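Home | Notebook | Dye Room | Patterns | About | Contact

We use cookies to remember your settings. OK | More

Workshop notebook, Tamavley
May 11, 2018

Walnut again. I said last month I was done with walnut until the new hulls come in, and then Nanna found a forgotten bucket of the old stuff behind the mordant shelf and of course I had to open it. It smelled like a pond (a good pond, though, not the other kind) and there was a skin on top thick enough to lift with a spoon. Strained it twice through the old curtain. It came out so dark I couldn't see the spoon, so we are back on walnut.

The plan for today was supposed to be the alum tests for Simin's order, and I did get to those, eventually. First the walnut.

Walnut bath, bucket 2

439 g of dry fiber, all of it cotton, scoured yesterday with soda ash and left in the rinse overnight. I didn't weigh the hull liquor, I just poured until it looked right, so Jaruwan, if you are reading this, yes, I know. Heated slowly, took most of the morning, kept it under a simmer. 17 minutes at the top and then off the burner to cool in its own pot.

Pulled one strip early to see where we were and it was already a nice milky-coffee color, warmer than the September batch, which went gray on me. I think the September trouble was the iron in that pan. We always said we would mark that pan. I have now marked that pan! Big X on the handle in red paint. Please don't use it for anything except the saddened greens.

Left the rest in. I'll look at it tomorrow and not before, I promise.

Alum tests for Simin

She wants a yellow that stays yellow after a summer in a shop window, which is a lot to ask of weld on cotton, but the Seltolo people got there somehow and I don't see why we can't. Did the strips at 6, 8 and 17 percent alum, tannin first on all of them, same dip time, same jar. The 17 is silly, I only did it to see what too much looks like. It feels sticky in the hand and the color sits on top in little freckles.

Between 6 and 8 I honestly go back and forth. The 8 is brighter by the door and the 6 is nicer by the lamp. Kwame came through at lunch, picked up the 6 straight away and said "that one's butter, the other one's mustard", and now I can't unsee it. Simin asked for neither butter nor mustard. She asked for straw. So I'll do a 7, I suppose, and maybe cut the dip short.

One half of every strip is taped up in the south window under card, the other half open to the light. Start date is on the tape. Leave them alone, even if the window needs washing.

Things I learned about stitching and dye (again)

This comes up every time we dye something already sewn, and I never write it down properly, so here goes. Polyester thread will not take the color. Doesn't matter how long you leave it or what you mordant with. You end up with a brown garment and bright white lines all over it. Sometimes that's lovely – the workwear Dzintra did last year looked great with it – and sometimes it looks like a mistake, and the customer will always think it's a mistake unless you tell them first.

Hats are the worst for this. A brim can have row after row of stitching, and if the thread stays pale the rings are all anybody looks at. Then there's the double layer, with whatever stiffener is in between, and the liquor creeps in there and dries at its own speed and leaves a tide line. Dzintra's trick is to wet the brim out much longer than the crown, brim down in a shallow pan, and only then put the whole thing under. I've tried it on one from Sarkoren and the edge came out nice and even. The sweatband didn't, but it's inside so who cares.

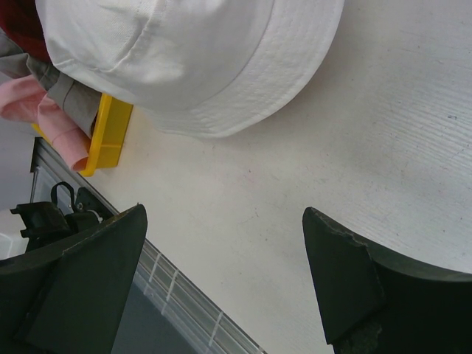
Still to do

- The 7 percent strip, short dip. Same jar if it's clean.

- Ask Nanna where the second lid for the big pot went. The foil is fine but it drips.

- Burn test on a thread from anything pre-sewn BEFORE it goes in the scour. Cotton leaves soft ash, poly makes a hard bead. Do it over the sink please, there's a mark on the bench already.

- Soda ash is low. There's enough for one more scour if it's small. Kwame says the Sproģis supplier has moved to bigger sacks only, so we either split one with the weavers or find room under the stairs.

- pH strips: we have the wrong ones. These only go up to neutral and the weld likes it a bit past that. I've been adding chalk by eye and it's been fine, but Jaruwan is going to make a face.

- Write back to Simin. Tell her straw is coming, and send her scraps of the butter and the mustard anyway in case she falls for one of them. I'm hoping for butter.

Later, same day: lifted the lid on the walnut. So much for promises. It's gone a proper deep brown, a little reddish where the cloth was folded over the rim. Pushed it all back under with the stick and put a plate on top.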